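Toy library reopens Friday with 319 items on the shelves

By Kirsty Hoani
Friday, 6:40 a.m. | 17 shares | 6 comments

The Gronar Street toy library is back. Doors open at 10 this morning, in the old print shop behind the laundromat, after most of January spent packed up in boxes.

Bigger room this time. Better light too, and a ramp at the side door, so strollers don't have to be hauled up the steps like at the last place.

There are 319 items to borrow, from puzzles and train track to dress-ups and a marble run that needs two adults to carry. Members keep things for two weeks. Membership is still $17 a year, and the first loan is free if you sign up before closing today.

Busiest shelf last year was the plain stuff, says Malte Ackermann, who runs the desk. Shapes, blocks, stacking cups. "We buy something with lights and it goes out twice," he said. "The blocks are never home."

So there will be more of them. Roughly 200 loose blocks and shapes were given over the break, and they have been washed, sorted and bagged in small sets. Each set goes out with a board to play on. Ackermann said parents asked for that, the pieces roll off a couch or a rug and that's the last anyone sees of them.

Sets are graded by age on the tag. The chunky shapes are meant for kids over three, anything smaller stays behind the desk and you have to ask for it.

Missing pieces: no fine for the first one. After that its a dollar each. Please dont tape bags shut, the tape takes the label off.

Wiremu Pirihi will be running a free play table until noon, no membership needed. Bring socks, the floor is cold. Coffee cart out front from 9:30, cash only.

Regular hours from next week are Tuesday and Friday, 10 to 3. The return bin by the side door is open any time but it's for bagged items only, nothing with wheels.

Two stars, some cylinders and other shapes in green, red, yellow and blue, on a pale wooden board.
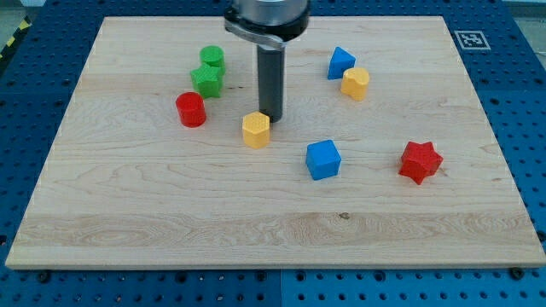

Ruby-Lee Mudgway wrote in to ask if the shape sets could go out for three weeks instead of two, as her youngest only gets interested around day ten, and she would happily pay for the extra week.

RECENT
Gronar Street laundromat to stay open late
Used book sale moves indoors
Swim lesson sign-up starts next week
Bus stop on the hill gets its bench back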